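May 2024 - Fukbridge shared shop, bench notes

Got in after supper and stayed far longer than I meant to, as usual. The black fabric is finally up on every side and over the top, and I am more pleased with it than a person should be with a cloth box. The two support cables cross under the ceiling piece and keep it from sagging into the arms - September's version drooped so badly I gave up on it.

Both Vuvex arms are bolted down now. I re-ran the Probert calibration on the left one and it settled after 2 tries, though I still don't love the noise from the second joint (a sort of purr, if anyone else wants to come and listen). The toy kitchen set is out on the table for the pick tests, and I kept it good and messy on purpose.
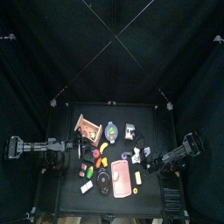

Both arms over the table, crate and blue bowl toward the back.

Ran 16 picks with the left gripper and dropped 5. The banana is a darling, goes up every time. Round things are still the trouble, and I think softer finger pads would help, so I've put in for a set from Sunavix.

The log file stands at 2,070 lines and wants a trim before anybody tries to plot it. Still to do: retie the cables on the right arm, and check whether the rear clips hold overnight - please don't lean on the back wall in the meantime!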